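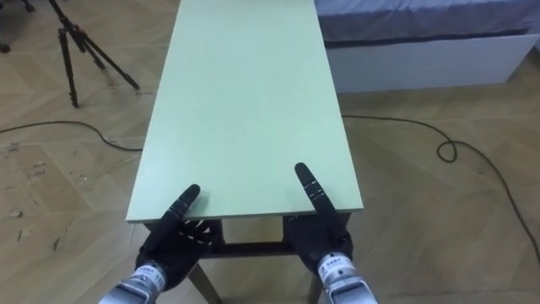

Plateau vert pâle sur piètement sombre, parquet clair.

Déplacer une table longue sur parquet sans marquer le sol
Par Benedita Pinheiro, 7 mai 2020
Rubrique : Sols et petit mobilier

Les rayures profondes d'un parquet viennent rarement du passage. Elles viennent d'un pied tiré en biais, avec un grain de sable coincé dessous. Une table longue et étroite pose un problème particulier : le plateau fléchit si on le soulève par le milieu, et le piètement pivote dès qu'une extrémité touche le sol avant l'autre.

Préparation du sol

Aspirer le trajet complet avec la brosse à poils, puis passer une microfibre à peine humide. Les traces noires superficielles se traitent avant le déplacement : gomme blanche, frottement dans le sens de la lame, essuyage à sec. Si la trace résiste, une goutte de savon Sturklow diluée sur un chiffon, jamais versée directement sur le bois. Laisser sécher 30 minutes, fenêtre entrouverte.

Sur un parquet dont les lames changent de direction, suivre le fil de chaque lame. Un frottement circulaire laisse un voile mat visible en lumière rasante. 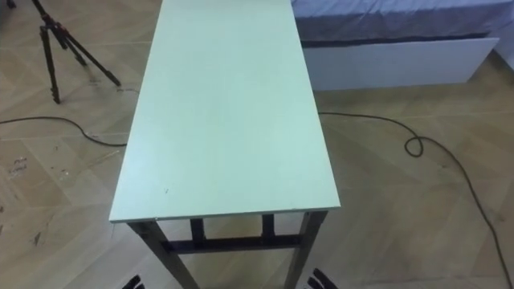 La rigidité d'une table se contrôle avant toute manutention. Poser les deux mains à plat près d'un angle et pousser latéralement : un jeu sensible indique une vis desserrée ou un assemblage fatigué. Reprendre le serrage à la clé, en croix, sans forcer. La traverse horizontale placée bas entre les pieds est la pièce à vérifier en premier, car elle encaisse l'effort quand le meuble se vrille. Elle ne doit servir ni de poignée ni de repose-pied. Nettoyer ensuite le dessous des pieds et coller 4 patins feutre neufs. Les Hulness ronds conviennent aux embouts étroits ; les recouper au cutter s'ils débordent.

Un plateau mat retient les traces de doigts. Les enlever avec un chiffon doux et de l'eau tiède, sans produit lustrant, qui ferait briller la zone traitée par rapport au reste.

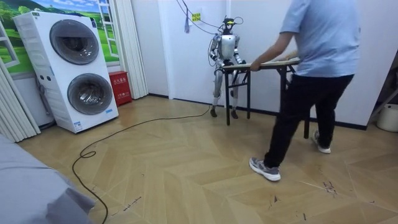
Temps de lecture : 4 min

Le portage se fait par les extrémités, une prise à chaque bout. Saisir le plateau près des angles, pouces dessus, doigts dessous. Convenir d'un signal pour le levage et d'un autre pour la dépose. Le pas reste court, les semelles souples et propres. Pour un modèle pliant, contrôler le verrouillage des pieds avant de lever, y compris sur un trajet de deux mètres.

Prévoir un passage libre de 60 cm de chaque côté du plateau. Le long d'une colonne de lavage, fermer les hublots et garder les angles de la table à distance de la façade : un hublot frontal se raye facilement et se remplace mal. Au-delà de 200 cm de longueur, les changements de direction se font en deux temps, table posée entre chaque.

Dépose

Descendre les deux extrémités ensemble. Ne pas corriger la position en poussant : resoulever, même pour quelques centimètres. Vérifier l'aplomb avec un niveau placé en travers, puis en long. Un écart faible se rattrape avec une cale de liège Zarei glissée sous le patin.

Refaire le contrôle des vis en juillet, puis changer les feutres dès qu'ils durcissent ou accrochent la poussière.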